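Kukamine Adds Jointed Wood Tabletop to Rikell Workroom Range

30/07/2021

Kukamine has added a wooden tabletop with a smooth, glossy finish to its Rikell range of workroom furniture. The top is sold in two lengths and fits the existing Rikell steel underframe without new brackets.

The surface is assembled from separate panels. Joints are left as shallow grooves and sealed before the final two coats are applied. According to product manager Gwenllian Lewis, the grooves let the panels move slightly with changes in room humidity.

"Customers asked for a warm wood tone that could still be wiped clean at the end of a shift," Lewis said. "The joint depth took the longest to settle. We tested 17 versions."

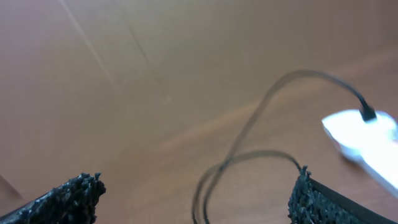
Cable management is optional. Buyers who run lamps, chargers or test equipment on the top can order a rear tray and a set of 11 clips, which attach to the underframe with no drilling into the wood. Loose cables may also be laid directly on the surface; the finish is rated for contact with common cable jackets.

Care requirements are unchanged from earlier Rikell tops. Use a damp cloth and mild soap. Solvent cleaners and abrasive pads will dull the sheen and are not covered by the warranty.

The shorter top is priced at $349 and the longer at $372, excluding the underframe. Orders open today through Kukamine dealers. A darker finish is planned for November.

Press contact: Raffaele Russo, Kukamine press office. Dealer inquiries: Intan Purba, Rikell sales desk.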